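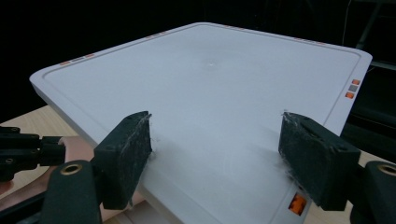 Section 4. Connecting the Drain and Starting the Dehumidifier

This section applies to the Orevano basement dehumidifier in both cabinet sizes. Read Section 2 (Electrical Requirements) before you begin. If the unit was laid on its side during delivery, stand it upright and follow the waiting period in Section 1.

4.1 Choosing a Location

Place the unit on a hard, level floor. Carpet can block the lower air inlet and hides small leaks.

1. Leave at least 8 inches between the rear grille and the wall.
2. Leave 20 inches of open space in front of the air outlet.
3. Keep the unit away from dryers, furnaces and sump pits without covers.
4. Close windows and exterior doors in the area to be dried.
5. Check that the power cord reaches a grounded outlet without stretching.

Note: One unit can dry connected rooms only if the doors between them stay open. The cabinet rating is for an open floor area of 1,000 square feet with a standard ceiling. Divided basements may need a second unit or a transfer fan.

4.2 Gravity Drain

Use the gravity drain when a floor drain or laundry sink sits lower than the drain port on the rear of the cabinet. The unit does not need the internal pump in this arrangement.

1. Turn the unit off and unplug it.
2. Remove the bucket and empty it. Return it to the cabinet.
3. Unscrew the drain cap and keep the cap and its rubber washer. Both are needed if you go back to bucket operation.
4. Check that the washer in the hose fitting lies flat.
5. Thread the fitting onto the port by hand. Stop when it is snug.
6. Run the hose to the drain with a steady downward slope. There must be no loops and no raised sections.
7. Cut the hose to length. The open end must stay above the water level in the drain.
8. Pour a cup of water slowly into the fill opening described in Section 3 and confirm that it leaves through the hose.

Caution: Do not use pliers on the fitting. The port threads are plastic and can strip. A stripped port cannot be repaired in the home.

Caution: Do not join the hose directly to a sewer line. Leave an air gap as required by your local plumbing code.

4.3 Pump Drain

Units with the letter P after the model number have an internal pump. Use it when the water must be lifted to a sink, a window or a standpipe.

1. Unplug the unit and fit the gravity drain cap. It must be tight, or water will leave by the wrong port.
2. Push the narrow pump hose into the upper connector until it stops.
3. Pull gently on the hose. If it comes out, trim the end square and try again.
4. Route the hose to the drain point and fasten it with the clips supplied. Avoid sharp bends.
5. Plug in the unit and press PUMP. The pump light comes on.

The pump does not run all the time. It starts when the reservoir float rises and stops when the reservoir is empty — a short hum between quiet periods is normal. Do not lift water higher than the limit printed on the rating label.

Note: In unheated spaces, water left in the pump hose can freeze. Disconnect the hose and drain it before the first frost. Most owners reconnect it in March or later, depending on climate.

4.4 First Start

1. Press POWER. The display shows the current room humidity.
2. Press MODE until NORMAL is lit.
3. Set the target humidity with the arrow keys. The factory setting is 50 percent.
4. Press FAN to select HIGH.
5. Let the unit run for a full day before changing the target.

The compressor has a start delay of 3 minutes. During this time the fan runs but no water is collected. The delay also applies after a power cut and each time the unit is switched off and on again.

A damp basement takes time to dry. Stored cardboard, framing lumber and bare masonry all release moisture after the air reading has dropped, and the displayed value may rise again overnight. If the reading stays over 60 percent after a week, check the items in 4.5.

4.5 Checks When Little Water Is Collected

Room temperature: Output falls in cool rooms. Below the range listed in Section 9 the unit spends much of its time in defrost.

Air filter: Slide the filter out and hold it up to a light. Wash it in lukewarm water if it is gray with dust. Dry it fully before refitting.

Bucket position: With the bucket out of line, the FULL light stays on and the compressor will not start.

Target setting: The compressor stops when the room reaches the target. Lower the setting by five points and wait for the start delay to pass.

Warning: Do not remove the rear grille. The refrigerant circuit is sealed and may be opened only by a qualified technician.

4.6 Installation Record

Write the serial number, purchase date and drain type on the inside back cover. The service desk at Hamodholm will ask for all three before opening a claim.

Section 4 revised July 11, 2022. Technical editor: Iresha Howlader. Continue to Section 5, Timer and Humidity Programs.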